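Notes for the beading evening class, 9th May

Welcome back, everyone, and well done for getting through the first strand - it is always the fiddliest one.

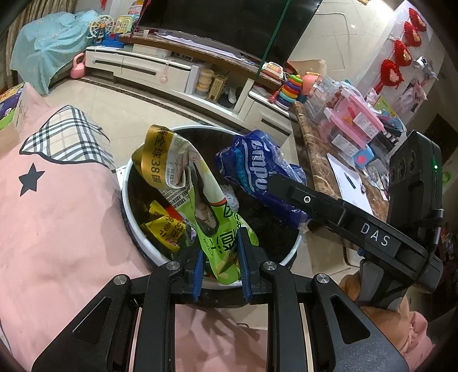

Tonight we move on to joining several strands into one necklace, and I want you to take your time over it. Lay all your strands side by side on the mat before you cut anything. The inner strand should be the shortest, and each one outside it wants to be a touch longer, so that they sit in a nice curve and don't bunch at the collarbone.

For a necklace of 50 cm, cut your thread at 59 cm. It sounds generous, but you'll be glad of the spare when you come to knot (I still cut mine too short now and then, and I've been at this for years!).

**Knotting**

- Gather the ends and pass them through the cone.
- Tie twice, pull gently, then a dab of glue.
- Leave it overnight before you wear it.

Saron Jemal has kindly lent us her wedding necklace from the Farnness workshop, which has 40 strands of tiny glass beads, and she is happy for you to handle it. Do look closely at how the clasp is covered.

For next time, please bring a finished strand and a clasp you like. We'll go on to earrings in October.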